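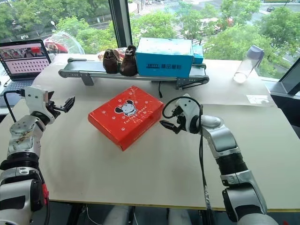 양팔 작업대. 빨간 상자가 가운데, 신발은 아직 컨베이어 위.

읽는 시간 6분

존더턴(Jondirton) 로봇 동아리 '신발장' 프로젝트 참가자 모집

신발 한 켤레를 상자에 넣고 뚜껑을 닫는 일은 사람이라면 통화를 하면서도 합니다. 저희는 로봇 팔 두 대와 노트북, 그리고 학점이 걸려 있지도 않은 학생 여럿을 동원해서 같은 일을 하려고 지난 학기를 보냈습니다. 결과를 먼저 말씀드리면 상자는 꽤 잘 열게 되었습니다. 신발도 들어갑니다. 한 짝은요.

나머지 한 짝을 같이 넣을 사람을 찾습니다.

프로젝트 소개

정식 명칭은 '양팔 로봇을 이용한 소형 잡화 포장 과제'이고, 지원금 신청서를 쓸 때 말고는 아무도 그렇게 부르지 않습니다. 동아리 안에서는 신발장이라고 합니다. 컨베이어 위에 놓인 신발을 집어 상자에 나란히 담고 뚜껑을 덮는 것이 전체 과제입니다. 4월에 열리는 드클레르크(Declercq) 학생 자동화 경진대회의 포장 부문에 나가는 것이 이번 시즌 목표입니다.

대회 규정은 읽어 보면 간단합니다. 정해진 시간 안에 신발 한 켤레를 상자에 넣을 것, 앞코 방향을 서로 엇갈리게 둘 것, 뚜껑이 들뜨지 않을 것. 작년에 저희는 세 항목 중 시간만 지켰습니다. 빈 상자의 뚜껑을 제시간에 아주 단정하게 닫았거든요. 심사위원 한 분이 메모를 오래 하셨는데 무슨 내용이었는지는 아직 모릅니다.

털이 달린 신발이 특히 어렵습니다. 카메라가 윤곽을 잡기 애매하고, 그리퍼로 세게 쥐면 모양이 눌리고 살살 쥐면 빠집니다. 구두나 운동화로 바꾸면 편하지 않겠느냐는 질문을 신입 부원마다 한 번씩 합니다. 편합니다. 대회 쪽에서 털신 종목에 가산점을 붙여 놓아서 그렇게 못 하고 있습니다.

왜 지금 뽑는가

졸업 때문입니다. 원격 조작을 제일 잘하던 선배 둘이 한꺼번에 나갔고, 그중 한 명은 설정 파일에 주석을 쓰지 않는 것을 신념으로 삼던 사람이었습니다. 저희는 지금 왼팔 손목 값에 왜 이상한 보정이 들어가 있는지 모릅니다. 빼면 상자를 밀어 버리므로 그대로 두고 있습니다. 고고학에 관심 있는 분도 환영합니다.

모집 분야

전체 여섯 명을 뽑습니다. 아래 세 분야로 나뉘지만 들어와서 옮겨도 됩니다. 지난 시즌에도 소프트웨어로 들어온 사람이 한 달 뒤에는 케이블을 묶고 있었습니다.

1. 조작 및 데이터

두 팔을 직접 조종해서 시연 기록을 모읍니다. 모델은 이 기록을 보고 배웁니다. 잘 배운다는 것이 장점이자 문제여서, 조종하는 사람이 상자 모서리에서 머뭇거리면 로봇도 똑같이 머뭇거립니다. 저희 로봇이 뚜껑을 덮기 전에 잠깐 멈추는 것은 고민하는 것이 아니고, 기록을 찍던 부원이 그때마다 제대로 들어갔는지 고개를 빼고 확인했던 흔적입니다.

이번 시즌에는 쓸 만한 시연을 270회 모으려고 합니다. 쓸 만하다는 기준은 문서로 정리되어 있는데, 요약하면 떨어뜨리지 않고, 상자를 끌고 다니지 않고, 중간에 사람 손이 들어오지 않은 것입니다. 마지막 조건에서 제일 많이 버립니다. 신발이 넘어지면 누구나 손이 먼저 나갑니다. 참는 연습을 하게 됩니다.

필요한 것: 손이 급하지 않은 성격. 게임을 잘하는지는 별로 상관없었습니다. 잘하는 사람일수록 빨리 끝내려고 하더군요. 피아노를 치던 부원이 기록이 가장 깨끗했다는 사례가 있으나 표본이 한 명입니다.

2. 학습 및 소프트웨어

모은 기록을 정리하고 모델을 학습시키고, 안 되는 이유를 찾습니다. 시간 배분은 뒤로 갈수록 깁니다. 파이썬을 읽고 고칠 수 있으면 지원하실 수 있습니다. 논문을 읽어 본 적이 있으면 좋고, 논문의 성공률 표를 보고 슬며시 의심이 든 적이 있으면 더 좋습니다.

저희 쪽 도구는 조르콜름(Zorkholm)이라는 자체 스크립트 묶음입니다. 이름의 유래는 아는 사람이 졸업했습니다. 기록을 잘라 내고, 두 팔의 시간을 맞추고, 학습용 형식으로 바꾸는 일을 합니다. 오류가 나면 대체로 '안 됨'이라고만 출력합니다. 이걸 조금 더 친절하게 만드는 것이 첫 과제가 될 가능성이 높습니다.

3. 기구 및 작업대

그리퍼, 케이블, 컨베이어, 받침대 등 손으로 만질 수 있는 것을 전부 맡습니다. 가장 보람 있는 분야라고 쓰려다가 나머지 두 분야에서 항의가 들어와 지웠습니다.

현재 걸려 있는 일 몇 가지를 적어 둡니다.

- 케이블 정리. 팔이 크게 움직일 때 늘어진 선이 상자 뚜껑에 닿지 않게 하는 방법. 지금까지의 해법은 크게 움직이지 않는 것이었습니다.
- 그리퍼 손가락 끝에 붙일 패드. 털은 안 빠지고 종이 상자는 미끄러지지 않는 재질을 찾습니다. 후보를 모은 봉투가 있고, 봉투에 '패드'라고 적혀 있습니다. 실험 기록은 없습니다.
- 컨베이어 높이와 작업대 사이의 동선. 오른팔이 상자 뒤로 돌아갈 때 팔꿈치가 애매해집니다.
- 상자 위치 표시. 테이프를 붙여 두었더니 모델이 상자 대신 테이프를 보고 배워서 떼었습니다. 떼었더니 이번에는 사람이 상자를 못 놓습니다.

전동 드라이버를 써 본 적이 있으면 충분합니다. 납땜은 가르쳐 드립니다.

일정과 시간

대회 전까지 한 사람당 70시간 정도를 쓰게 됩니다. 주로 저녁에 모이고, 시험 기간에는 쉽니다. 시험 기간에 쉰다는 원칙은 잘 지켜지고 있으며, 그 직후에 밀린 것을 하느라 다들 퀭해진다는 점도 잘 지켜지고 있습니다.

대략의 순서는 이렇습니다. 처음 몇 주는 안전 교육과 조작 연습입니다. 비상 정지 버튼의 위치를 눈 감고 짚을 수 있어야 다음으로 넘어갑니다. 그다음에 기록 수집을 시작하고, 일정량이 모이면 학습을 돌리고, 결과를 보고 실망한 다음, 다시 모읍니다. 이 과정을 대회 전까지 반복합니다. 마지막 두 주는 새 기능을 넣지 않습니다. 작년에는 전날 밤에 넣었습니다.

지도

지도는 티네커 마르턴스(Tineke Martens) 선생님이 맡고 계십니다. 포장 설비 쪽에서 오래 일하다 오신 분이고, 저희가 몇 주 걸려 만든 동작을 보시고는 공장에서는 경사판 하나로 한다고 말씀하신 적이 있습니다. 그래도 두 팔로 해 보라고 허락해 주셨습니다. 질문을 하면 답 대신 질문이 돌아오는 편인데, 급할 때는 급하다고 먼저 말하면 답을 주십니다.

회의에는 격주로 들어오십니다. 회의록은 돌아가며 씁니다. 회의록을 너무 잘 쓰면 계속 쓰게 되니 요령껏 하시기 바랍니다.

제공되는 것

- 작업실 출입 권한과 개인 사물함. 사물함 중 하나는 문이 닫히지 않으며 신입에게 배정되는 전통이 있었으나 올해부터 추첨으로 바꿉니다.
- 대회 참가비와 교통비. 부품 후원사 도비코(Dovico)에서 일부를 지원하고 나머지는 동아리 예산으로 냅니다.
- 활동 확인서. 학점은 없습니다. 해마다 건의하고 있고 해마다 검토 중입니다.
- 저녁 모임 때의 간식. 작업대 위에서는 먹지 않습니다. 과자 부스러기가 들어간 시연을 걸러내느라 하루를 쓴 적이 있습니다.

급여는 없습니다. 자동화 분야의 모집 공고에서 이 문장을 맨 뒤에 숨기는 경우가 많아 저희는 중간쯤에 두었습니다.

지원 자격

존더턴 재학생이면 학년과 전공을 가리지 않습니다. 로봇을 만져 본 적이 없어도 됩니다. 현재 부원 가운데 입부 전에 로봇 팔을 다뤄 본 사람은 없고, 회장은 철학과입니다. 회장은 이 문장에 자기 전공이 왜 들어가는지 물었습니다.

다만 다음 항목은 미리 생각해 보고 지원해 주세요. 반복 작업이 많습니다. 같은 신발을 같은 상자에 넣고, 빼고, 컨베이어에 되돌려 놓고, 다시 시작합니다. 꺼내서 되돌려 놓는 쪽은 자동화되어 있지 않습니다. 그건 저희가 합니다.

지원 방법

종이 한 장 분량으로 아래 내용을 적어 동아리방 앞 우편함에 넣거나 동아리 게시판의 모집 글에 첨부해 주세요.

- 이름, 학과, 연락 가능한 시간대
- 희망 분야와 이유. '아무거나'도 받지만 그러면 기구 쪽으로 갑니다.
- 무언가를 고치려다가 더 망가뜨린 경험 하나. 어디까지 망가졌는지, 그다음에 어떻게 했는지가 궁금합니다.

자기소개서 양식은 없습니다. 열정이라는 단어를 쓰지 않은 지원서를 조금 더 반갑게 읽습니다만 감점은 하지 않습니다.

서류를 낸 분은 모두 작업실에 초대합니다. 면접이라고 부르기는 하는데, 실제로는 조종 장치를 잡고 신발 한 짝을 옮겨 보는 시간입니다. 성공 여부는 보지 않습니다. 떨어뜨렸을 때 뭐라고 하는지는 약간 봅니다. 이후 차를 마시며 서로 궁금한 것을 묻습니다. 결과는 붙은 분과 떨어진 분 모두에게 알려 드립니다.

서류 마감은 2019년 11월 9일입니다. 우편함은 그날 저녁 모임이 끝난 뒤에 비웁니다. 모임이 늦게 끝나는 편이라 마감도 조금 늦어지곤 하지만 믿고 계획하지는 마세요.

자주 받는 질문

신발을 가져가야 하나요?
아니요. 작업용은 있습니다. 기증은 받지만 깨끗이 털어서, 반드시 두 짝을 주세요. 한 짝만 주고 가신 분은 나머지를 찾아 주시면 감사하겠습니다.

로봇이 위험하지 않나요?
교육을 마치기 전에는 팔이 움직이는 범위 안에 손을 넣지 않습니다. 마친 뒤에도 넣지 않습니다. 지금까지의 부상은 종이 상자에 손을 베인 것이 전부입니다.

코딩을 못하는데 정말 괜찮나요?
조작과 기구 분야에서는 괜찮습니다. 소프트웨어 분야에서도 한 학기쯤 괜찮은 척하며 배운 사람이 지금 조르콜름을 관리합니다.

두 팔이 왜 필요한가요? 하나로는 안 되나요?
한 팔로 뚜껑을 닫으면 상자가 밀려납니다. 상자를 작업대에 고정하면 해결되지만 규정 위반입니다. 다른 방법을 찾은 분은 지원서에 적어 주세요. 면접 때 바로 해 보겠습니다.

구경만 해도 되나요?
됩니다. 저녁 모임 때 문을 열어 둡니다. 다만 오래 서 계시면 누군가 신발을 건네며 컨베이어에 올려 달라고 할 겁니다. 현재 부원의 상당수가 그렇게 들어왔습니다.

문의는 게시판 댓글로 남겨 주세요. 답은 보통 하루 안에 달리고, 학습을 돌려 놓고 기다리는 중이면 더 빨리 달립니다.

존더턴 로봇 동아리 신발장 팀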